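Gulodbridge Varnato Counter Kit

Two arms, one curved counter, and a lot of dark drinks

Posted in: Equipment we use and sell

I've been living with the Varnato for long enough now that I can write this page without just copying what's on the spec sheet. I run demos for Gulodbridge, so yes, I want you to buy one, but I'm also the person who picks up the phone when it misbehaves, and that keeps me pretty careful about what I promise.

The short version: Varnato is a two-handed serving robot made to stand at a drinks counter and work with taps, glasses and trays that were built for people. You don't swap out your dispenser. You don't buy special cups with magnets in the bottom (we tried those years ago, and they were awful). It uses hands, with fingers and thumbs, and it picks up the glassware you already own.

What you get in the kit

- Two arms with wrists and five-finger hands, left and right
- The head unit with its cameras
- Control box and a 104-inch power lead
- Two sets of spare finger covers
- Setup visit and a half day of training for your staff

The counter itself is sold separately. Ours is the white Merrick with the curved edge, and I love it, but plenty of folks put Varnato behind a bar they already had. You'll need a level floor and a clear spot 80 inches wide.

The hands

I get asked about these more than anything else! The finger and palm covers are black and grippy, and they're the reason a smooth glass doesn't go shooting out sideways. The thumb has jointed white segments held together with little screws, so if one takes a knock you can change that piece and leave the rest alone. Eulalia Daza on our bench team can do it in the time it takes me to find the right screwdriver.

Grip strength is set per glass. You teach it a glass once, save it under a name, and it goes in the list. I have "tall," "short," "ribbed" and one called "Sizwe's mug," which I didn't name. Ribbed tumblers were the ones I worried about, what with all those edges for the fingers to find, and they've ended up being my favorite thing to show people.

At the tap

Most of my demos happen at a chrome dispenser with a steel drip tray, with something dark in the glass so that people standing at the back can follow the level. The right hand does the holding. It wraps the back and side of the tumbler, curls its fingertips over the rim and brings the thumb across low down near the base. The left hand is free for whatever else the job needs, and when there's nothing for it to do you can choose where it waits. I like it open, over the counter, where guests can see it.
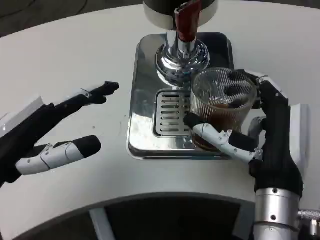

Setting it up at your place

Sizwe Swanepoel does most of our installs and he'll want to see your counter before the crate shows up. Send him photos with a tape measure in them. He needs the height of the tap, the distance from the tap to the front edge, and whether your drip tray slides around when you push it. If it slides, stick it down. A tray that moves half an inch between pours will drive you crazy, and the robot too.

Polished metal used to be a headache for the cameras, all those reflections of reflections. The software that came out in May handles shiny taps a lot better, and if you have an older unit from us you can get the update free. Just call.

Training your staff

Half a day really is enough. We do the power-up, the stop button, teaching a glass, cleaning the covers, and then everybody gets a turn running a full order. Bring your own glassware, please, including the weird ones. I'd much rather find out about the square tumbler while I'm standing there.

Cleaning

Finger covers pull off and go in warm soapy water. Wipe the thumb segments with a damp cloth and don't spray anything into the joints. Same for the wrists. I do mine at closing and it takes less time than the espresso machine.

What I'd change

It's slow. A good bartender will beat it on a simple pour every time, and if you have a line out the door at 7 a.m. you should keep a person on the counter. I'd also like a quieter fan in the control box. And stemware is still "ask me first." Some stems work, some don't, and I'd want to try yours before you spend any money.

Price and rental

Rental is $2,972 a month with the setup visit included, three months minimum. If you buy, the rental you've already paid comes off the price up to the first three months. Spare finger covers come from Stitard and ours have been lasting roughly 2,000 pours a set, though if you run a lot of ribbed glass you may want an extra pair in the drawer.

Want to see one? Come by the Gulodbridge showroom any afternoon, or write to me and I'll set up a video call at the counter. Bring a glass.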